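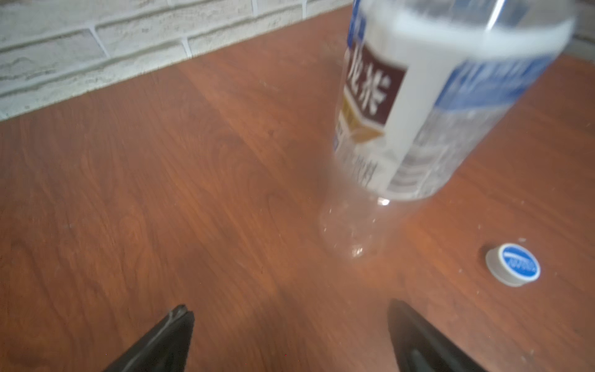 March 2025. Bench notes, Peltier cold plate, second build

Went back to the humidity drift on the Gandon chamber before touching anything on the cold plate. The logger had 3,143 readings from the overnight run. Threw out the first 200, taken while the fan was still settling. What is left shows a slow climb in RH with a step each time the compressor in the next room cuts in. The step is in the sensor line as well with the chamber door open, so it is electrical. Moved the sensor ground to the common bar. Step gone on the short run. Climb still there.

Cold plate: replaced the thermal pad under the module with paste, thin coat, screws tightened crosswise in 2 passes. The old pad had a dry patch at one corner, same corner that read warm in the last build. Plate now holds setpoint with the supply at 31 percent duty. Did not write down the duty before the change, so no proper comparison. Write it down next time.

Condensate is the open problem. Water collects at the lower edge of the plate and runs back along the thermocouple lead into the foam. Tried a drip loop in the lead. Better, but the foam was damp again when the run ended. Options are a groove in the plate edge or closed-cell foam all round. The groove means taking the plate off again — would prefer the foam.

Vedance controller: integral term was still at the value from the Tiwari rig, far too high for this mass. Overshoot was over two degrees. Halved it and the second swing disappeared. Halved it again and the approach got slow enough to be annoying. Left at the first half value. Derivative stays off, the thermocouple is too noisy for it.

Saturated salt check not done. The potassium chloride jar has dried out at the rim and needs making up fresh with distilled water, then a day to settle with the lid on. The certificate on the reference probe runs out in May, so do the check before then.

Still to do: foam, salt jar, label the ground bar. Spare module is in the left drawer, leads already tinned.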